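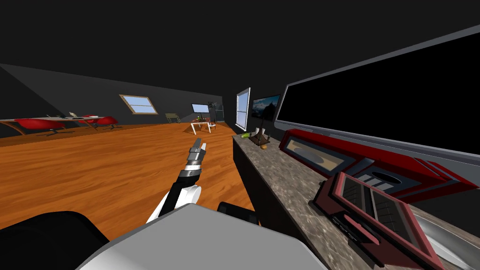
Ghazala Durrani asks whether a stone countertop sealed last year needs sealing again before a holiday season of heavy use. Her question comes up in several forms, so the answers on sealing come first. Last revised 05/11/2021.

How do I know if my countertop needs sealing?

Put a teaspoon of water on a clean, dry section and leave it for 10 minutes. Wipe it off. If the stone under it has darkened, water is getting in and the sealer is due for renewal. If there is no change, leave it alone. Test near the sink and again at the far end, as wear is uneven.

Does every material need it?

No. Granite and marble usually do, although some dense dark granites absorb almost nothing. Engineered quartz does not. Laminate printed with a stone pattern does not either, and sealer will dry on it as a haze.

Which sealer does Plandstead recommend?

A penetrating (impregnating) sealer labeled for food-contact surfaces. Topical coatings scratch and have to be stripped before they can be renewed. We supply Wadico with each installation – other penetrating products are acceptable if the label lists your stone.

What is the procedure?

Clean with a neutral cleaner and let the stone dry overnight. Apply a thin, even coat with a lint-free cloth. Wait for the time given on the label, then buff off all residue. Keep the surface dry for 22 hours.

The sealer dried before I wiped it off. What now?

Dampen a cloth with fresh sealer, rub the hazy area until it loosens, and buff at once with a dry cloth. Do not scrape.

Will sealing prevent etching?

No. Etching is acid reacting with the calcite in marble and limestone. Sealer slows staining only. Lemon juice, vinegar and wine should be wiped up as they are spilled.

Can I polish out an etch mark myself?

Light marks on polished marble respond to a marble polishing powder. On a honed finish, wet sanding with 800-grit paper is sometimes enough, but test it first in a corner. Deeper marks need a shop visit.

How large an overhang is allowed without brackets?

10 inches for stone 3 cm thick. Thinner slabs are assessed individually.

Who do I contact about a chip or an open seam?

Adeel Shaikh at the service desk. Please include the job number from your invoice.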